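Print this page
E-mail this page

# Seler cell: set-up and upkeep

Maintained by Fadime Kocabaş, Zusteck, Randov site. Last revised in January.

This file covers the two-arm table we call Seler. It says how the table is papered and taped, how the arms and grippers are checked, and what to do when something drifts. It also lists what is in the recordings made on the cell, so that anyone using them knows what the table was like at the time. The software has its own README in the repository root. 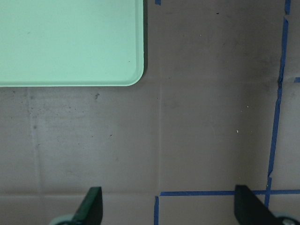
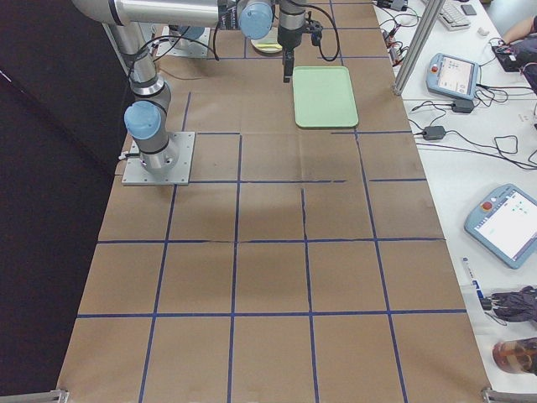
Blue tape on brown, with the pale green tray in place.

**Does the tape grid have to be exact for the arms to work?**

The arms take their positions from the base frame stored in the controller, so a crooked line does them no harm. The grid is for people. Operators use it to put the tray and the dishes back in the cell named on the run sheet, and a line a few millimetres out is good enough for that. Replace tape when it lifts, because a loose end can catch on a finger.

## Covering the table

The covering is brown paper laid in separate sheets. It wears out and is treated as a consumable.

1. Park both arms and press the emergency stop on both pendants.
2. Take everything off the table, including the tray.
3. Peel the old tape towards you, slowly. Lift the paper afterwards. If you pull both together the tape tears and leaves strips on the table top.
4. Wipe the table top with a dry cloth. No solvent near the base plates.
5. Lay the new sheets from the far end to the near end. Butt the edges. Do not overlap them, as the step is enough to tip a light dish.
6. Fix the outer edges first, then the joins.
7. Mark the grid with blue tape. Lengthwise lines first, then crosswise.

Creases from folding are fine. A crease that stands up under the tray is not, and should be pressed flat or the sheet changed. Scuffs and marks can stay until the next change of paper. We do not clean the paper with water.

At the joins the tape is often cut short or starts again slightly to one side. Leave it. Earlier versions of this file asked for continuous lines across joins and it took far too long.

## Arms

Each arm sits on its own metal base plate on the table. Check the following before the first run of the day, with the arm stopped:

- Base plate bolts. Look at the paint marks. If a mark has moved, stop and tell Fadime before tightening anything.
- Joint caps. They should sit flush. A cap that rattles has usually lost a clip.
- Cables along the links. There must be enough slack for the elbow to go through its full range, and no tie tight enough to dent the sheath.
- Coiled cable at the wrist. It must not hang lower than the finger tips with the gripper pointing straight down.

Then move each arm by hand-guiding through its park, ready and far-corner poses. Listen for the brakes releasing. A double click on one joint is worth writing in the log even if the arm moves normally.

The two arms share part of the table. The limits that keep them apart are set in the controller and also in the Uysal script that starts a run. If you change one, change the other. In the past the two were allowed to differ, and an arm stopped halfway through a move with no clear message on the pendant.

## Grippers and fingers

Fingers are changed in pairs, never singly. To change a pair:

1. Open the gripper fully from the pendant.
2. Stop the arm with the wrist at a comfortable height over clear paper.
3. Undo the fastener on each mount while holding the finger.
4. Fit the new pair with the fasteners finger-tight.
5. Close the gripper slowly on the setting block, then tighten.
6. Open and close ten times and check the tips still meet.
7. Run the zero routine and save.

If the tips meet at the front but not at the back, a mount is tilted. Loosen it and seat it again. Do not pack it with tape.

The wrist camera is checked after every finger change. Put the tray in its usual cell, move to the ready pose and compare the live view with the stored one. Both finger tips should show at the bottom with the gripper open. If one is missing, the bracket has slipped.

## Pendants and desk

There is one pendant per arm. They look much the same, so read the arm name at the top of the controller page before you jog anything. Keep both emergency stop buttons clear of cables and gloves. Power bricks stay on the desk and off the floor.

Keep drinks and open jars off the desk while the controllers are on.

## Recordings

The set holds 1464 recorded runs. Of these, 1298 passed the review and are in the main folder. The rest are kept in `held_back`, mostly for a dropped camera stream or an arm stop. Another 49 short clips, stored in `checks`, show set-up moves with no task and should not be used for training.

Each run has:

- `wrist/` wrist camera video, one per arm
- `fixed/` video from the fixed camera
- `joints.csv` joint positions and gripper opening
- `notes.txt` operator's notes, may be empty

Known faults:

- The paper was changed several times during recording. Crease patterns and tape joins differ between batches.
- Some 1068 runs were made before the fixed camera was re-clamped. The view shifts slightly after that. Both calibrations are in `calib/`.
- Desk items move from run to run. A person's arm or hand may come into the fixed view at the desk side.
- Light falls off across the table and the wrist views differ in brightness from one side to the other.

## Faults and fixes

**Gripper closes short.** Run the zero routine again. If it comes back, check the wrist cable for a kink near the connector.

**Arm will not leave park.** Check the stop button on the other pendant first. They are linked.

**Wrist video freezes but joints keep logging.** Reseat the camera lead at the desk end. Mark the run as held back.

**Tray slides when touched.** The paper is polished from use at that spot. Change the sheet. Do not stick the tray down.

**Tape catches on a finger.** Stop the arm, open the gripper from the pendant and remove the tape by hand. Check the tips for glue.

## Contact

Fadime Kocabaş, cell upkeep, Zusteck Randov. Leave a note in the log for anything that can wait. Log entries are read at 8.30 each morning, before the controllers are switched on.

Print | E-mail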